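Folding hand towels so they don't slump: thirds or roll?
Laundry & Linens board, 11 replies

plistitz_attic wrote:
Okay, linen people, settle something for me. I've got a narrow shelf in the hall bathroom and I've been folding my hand towels in half, then half again, and stacking them. Every time I pull one from the middle the whole pile comes down on my feet. My sister-in-law says fold in thirds and stand them on end like files. My neighbor Adoración Barrios (raised five kids, owns more towels than a hotel) says roll everything and quit fussing. I tried rolling and they sprang open by dinner. Who's right? The shelf is 11 inches deep if that helps.

nemar_knots wrote:
Thirds, standing up. I switched in August and I'm never going back! Long way in thirds first, press it flat with your forearm, then thirds again the short way. You want the fold facing up and the raggedy edges down. It's all in the pressing. If you leave air in there it flops.

grumpybobbin wrote:
Going to disagree with Nemar. File folding is great for T-shirts and dish towels, but terry is too springy for it. It only stands while the basket is full, and once you take three out the rest lie down. Flat stacks, max six high, done.

nemar_knots wrote:
Then you fill the gap with a bookend, bobbin. I've got a metal one from the thrift store and it works fine.

grumpybobbin wrote:
A bookend in the bathroom. Okay.

lubica_p wrote:
Hi all, Ľubica Polák here, I mostly lurk. I'm with the thirds people, but I think it depends a lot on the towel. Old thin ones stand up beautifully, and the new fluffy ones from Villanueva that I got as a gift will not stay folded for love or money. I've washed them 3 times and they still puff up like bread. What does help is doing the folding on something with a bit of nap to it. On the bare table everything slides around, and on a blanket or another towel it stays where you put it. I fold on the red one these days, with my patterned sheet pushed up behind it waiting its turn. I had the maroon piece up on its end tonight.

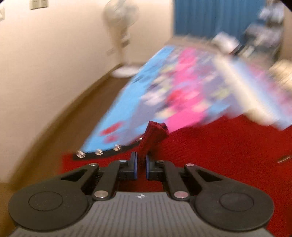 Maroon on red, with the top flopping over a bit

So you see the top still bends on me. I think I need to make the last fold tighter?

nemar_knots wrote:
Ooh, love that maroon! Yes, tighter, but also shorter. If it's tall and skinny it's going to bend at the top whatever you do. Try quarters for the last fold, so it ends up squat. And keep the thick hem on the bottom, it works like a little foot.

plistitz_attic wrote:
Okay, the folding-on-a-blanket tip is brilliant and I feel silly for never thinking of it. I've been chasing towels across a waxed table for years.

grumpybobbin wrote:
Ľubica's picture kind of makes my point, though? Fuzzy fabric, bends at the top. I'm not being mean, it's a nice color. I just think people see these tidy drawers online and forget that somebody spent an hour on them.

lubica_p wrote:
Not taken as mean :) But I like the hour! I put the radio on and do the whole basket. My husband is on your side, he'd keep everything in a heap on the chair.

jemoron wrote:
Roller here, sticking up for Adoración. Your rolls spring open if you start from the hem end. Fold in half the long way, tuck one corner in at an angle, roll toward the tuck and then flip the loose flap over the outside. Holds for weeks. I used to do 200 a shift at a gym and we got yelled at if one came undone. They sit three deep on a narrow shelf too, and you can pull from the front without a landslide.

plistitz_attic wrote:
Jemoron, a gym! I knew there'd be a professional in here somewhere. Which way does the corner go, under or over? I tried it just now and got something like a croissant.

jemoron wrote:
Under. Croissant means you tucked too much, go for a corner the size of your palm.

plistitz_attic wrote:
Got it on the fourth try. I'm going to roll the bath towels and do thirds for the hand towels in a basket, squat ones, hem down. Adoración has already been told and she's unbearable about it. Does anybody have a trick for washcloths? I have 19 of them and no two are the same size.

grumpybobbin wrote:
Flat stack.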